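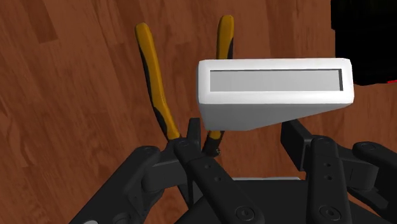 4.2 What gets borrowed, and for how long

The lending records from Birhane were a delight to work with. The tool library there serves a district of 2,000 households, and its loan book holds 850 entries, nearly all of them legible and many with notes in the margin. We had expected the large, costly items to dominate: ladders, tile cutters, the one floor sander. They are popular, but the small hand tools go out far more often, even though plenty of borrowers told us they had something similar at home.

Why borrow a thing you already own? The interviews gave us a lovely range of answers. Some people had lent their own to a relative and felt awkward asking for it back. Others knew theirs was in the house somewhere and found it quicker to walk to the library than to search the cupboards. One retired bus driver in Flullano said he simply liked the library's screwdrivers better, and had been putting off buying a set for years because borrowing them gave him an excuse to stop and talk.

Pliers are a good case. A pair with yellow-and-black handles (Figure 4) is easy to recognise by colour, and colour turned out to matter a great deal in how people asked for things. Borrowers seldom used the catalogue names. They asked for "the red one" or "the long one I had in June", and the staff nearly always knew what was meant. Assefa and Negash kept a list of these informal names during their visits, and it grew to 21 before they stopped adding to it. The Plaltent branch, which opened later and relied on a printed catalogue from the start, produced only two.

Figure 4. Pliers with yellow-and-black handles, spread open, held in a black gripper above a wood-grain surface.

This difference between the branches is one of the most exciting results in the study. At Birhane the nicknames were passed from one borrower to the next, so that a newcomer might ask for a tool by a name first used by a stranger. Mridha (who carried out the Plaltent interviews) found that borrowers there described the job instead, and left the choice of tool to whoever was at the desk. Both habits work well. They do, however, lead to different lengths of loan: tools with a nickname came back sooner, and their borrowers were more likely to mention the next person waiting.

We cannot say from the loan book alone whether the names encourage prompt returns or whether tools in steady demand simply attract names. Section 5 takes up this question with the diaries kept by borrowers in Flullano.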